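Search this site
Search
Menu

Bags, chairs and a brick wall: the studio room in pictures

Posted by Waqas Dhanial
28 September 2021
52 shares | 9 comments

We moved our bag work into the brick-walled room in July, and several customers have asked what it looks like. This page is a small gallery with a few notes. It covers the furniture, the bags, and how things get sorted when a batch comes back from being shown.

Dhanial is a small shop. We sell soft bags, mostly fabric totes and nylon pieces that fold down. There are over 300 in the building at any time. Most of them sit flat on shelves, which is fine for storage and bad for judging shape. A bag that has been folded for a month needs to be opened, held by the sides and looked at before it goes out again.

For that we use the seats. Tables work too, but a padded seat lets a soft bag settle without sliding, and the pink upholstery makes dark fabric easy to see. Black on a black office chair is hopeless. 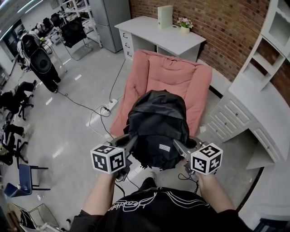
Black fabric bag over the pink armchair, with the white desk and the potted flower behind.

The bag has a small white label low on the front, near the center. We check the labels on every black bag because the stitching at the corners is the first thing to lift. If a corner is up, the bag goes to Tariq Rind for a few stitches by hand. If the whole label is crooked, it comes off and gets sewn on again.

The armchair has a quilted seat and rounded arms. We bought it secondhand from a man in Vodness who was clearing out a waiting room. It cost 115 with delivery, and he carried it up the stairs himself. The white desk with the drawers came later. The curved handles on it catch on bag straps, so straps get tucked in before anything is carried past.

The floor is light gray tile and shows every thread. We sweep after each batch. Power leads still run across the floor to the desk, and a longer cable cover is on the list for next month.

The green bags are next. They are nylon and a good deal lighter than the black ones, and they hold a crease for a long time. We tried hanging them overnight, and the folds near the top were still there in the morning. What works better is to open the bag fully, put a hand inside and push the sides out, then leave it standing on a seat for an hour.
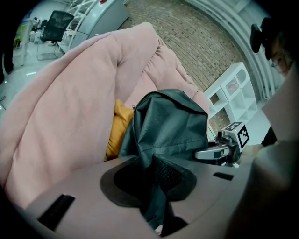

Pressing is the other choice, but only on a low setting and with a cotton cloth over the nylon. Tariq scorched one in July and now does a test patch on the inside first. Zippers should be closed before pressing and opened again right after.

Once a bag has its shape back, it gets a light stuffing of tissue paper and goes on the shelf upright. We used to pack them two to a box, which saved space and put the creases straight back in. The Rotero boxes are deep enough for one bag standing up. The Humer ones are cheaper but have to be cut down at the sides.

Care of the pink fabric gets asked about as well. It wrinkles easily and picks up lint from the bags. We go over it with a dry brush, along the seams first and then across the cushions. For marks we use a damp cloth and plain soap and let it dry with the window open.

More pictures will go up when the fall batch is unpacked. Questions about a particular bag can go in the comments. Please include the color and whether it has a zipper.

910 views
52 shares
9 comments

Related posts
Folding a nylon bag without a center crease
Rotero or Humer: which box for soft bags
Sewing a label back on by hand
Cleaning secondhand upholstery
Moving day in Vodness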